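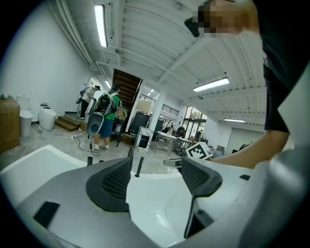
I'd been trying to get Inese Avotiņš on the phone for most of the spring, and when she finally rang me back she was eating toast. "Sorry, go on, ask me anything," she said. "I've got until the next call, and the next call is about printers."

Inese runs the casework software side at Walbridge, the district council that last month signed up with a supplier called Zusmont to replace the system its housing and benefits teams have been using. If you've ever rung the council about a rent query and heard someone sigh while a page loads, well, that was the old one. It's called Dai, and it has been there longer than most of the people who log into it!

I wanted to know why it took so long to go out to tender. She laughed at that.

"We wrote the first version of the requirements and it had 1,356 lines in it. I'm not joking. Every team had put in everything they'd ever wished for. One of them was a different shade of blue. I went through the lot with a pencil over a fortnight and got it down to 233, and then people started speaking to me again."

The contract went to Zusmont after nine firms put in bids. The new system is called Elau, and it'll be hosted off site, so the humming cupboard on the second floor of the council offices can go. I asked if she'd miss the cupboard (I would, I'm soft about these things). She said she once spent a bank holiday in it with a desk fan and a torch, so no.
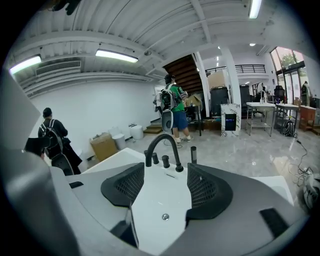 Moving the records

The part that worries people is the data, and quite right too. Old case notes in Dai were typed into one enormous box with no dates, and some of them stop halfway through a word where the box ran out of room. Mārtiņš Lukoševičius is leading the move for Zusmont, and he joined our call for the second half with his camera off and a very noisy keyboard.

"You can't just lift it and drop it," he told me. "We did a trial run with 80 cases first, and I read every one myself. There were tenants with three spellings of the same surname. A machine will happily make three people out of that."

So what happens to the three people? He said they go into a list, and somebody at Walbridge who knows the case has to say yes or no to joining them up. It's slow, and he doesn't pretend it isn't. Inese cut in here to say her lot had got quite competitive over it, which I can well believe, having met her lot.
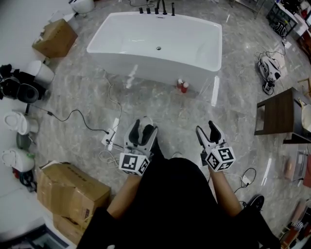 Walbridge Digital and Casework Services

I did ask about money, because readers always write in if I don't. Inese wouldn't give me a figure over the phone but said the contract notice is public and she'd send me the link. The payments are tied to each team going live, so if benefits slips, that bit of the bill slips with it. "I fought for that clause," she said. "Put that in."

Housing goes first, in September, with both systems running side by side until the staff are happy to let go of the old one. I wondered how you tell when that is. "When they stop keeping it open in another window," said Mārtiņš. Inese reckons a few will hang on to it until the plug comes out of the wall.

There's training before then, done in short goes over video, and she's asked for the sessions to be recorded for anyone who's on leave. She had one more thing to tell me about the search screen, but the printer people were on the other line and she had to go.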